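4.2 Setting Up Shared Voicemail

1. Lift the handset and dial 3371. Wait for the steady tone.
2. Enter the temporary passcode printed on your Pilport welcome letter, then press the pound key.
3. Choose a new passcode of up to 15 digits and enter it twice.

Note: The passcode may not begin with zero.
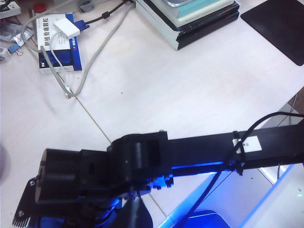

4. Press 9 to record the greeting. State the name of the office and its opening hours, then hang up to save.

Caution: Recording a new greeting erases the old one. The system does not keep a copy.

5. Add each colleague who will share the mailbox - extension numbers only, without the area code.
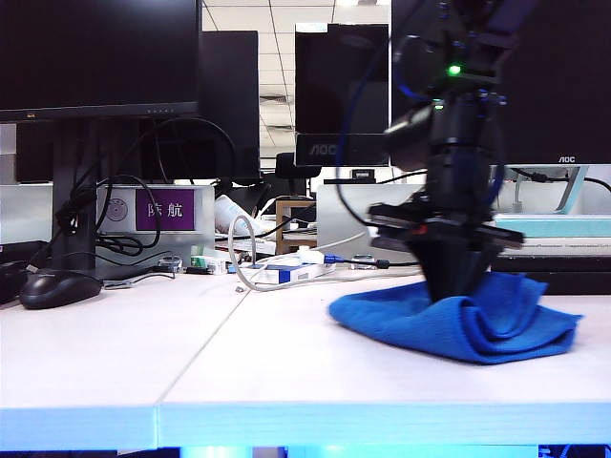
Isley Telephone Services Department, Swanepoel Building

6. Call the mailbox from an outside line and leave a short test message. The message light on each shared phone should come on.

Messages are deleted after 27 days. Requests for longer storage should be sent to Keabetswe Kekana.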